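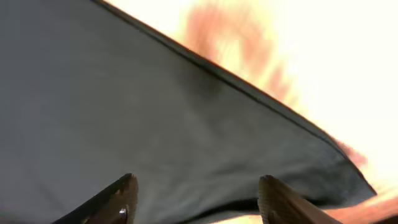

Zuletzt geändert: Mittwoch, 17. Januar 2024

Das graue Tuch ist wieder aus dem Schrank. Seit Mai lag es im obersten Fach, unter den Bettbezügen, und ich hatte es fast vergessen. Dunkelgrau, matt, mit Saum an der Kante. Ein paar flache Falten hat es noch, die stören mich nicht.

Gekauft habe ich es damals bei Kokeck in Giremska, zusammen mit einem zweiten von Lis, das nach der dritten Wäsche schief war. Das hier ist gerade geblieben. Der Saum hält auch an der abgerundeten Ecke – da geht es bei mir sonst immer zuerst auf.

Zum Zusammenlegen nehme ich inzwischen den großen Tisch. Erst die Saumkante glatt streichen, dann längs halbieren, dann noch zweimal quer. So passt es in die flache Kiste von Ondwood, in die sonst die Servietten kommen. Gebügelt wird nicht.

Fürs Sofa ist es mit fast 165 cm etwas knapp. Ich lege es jetzt über den Sessel am Fenster.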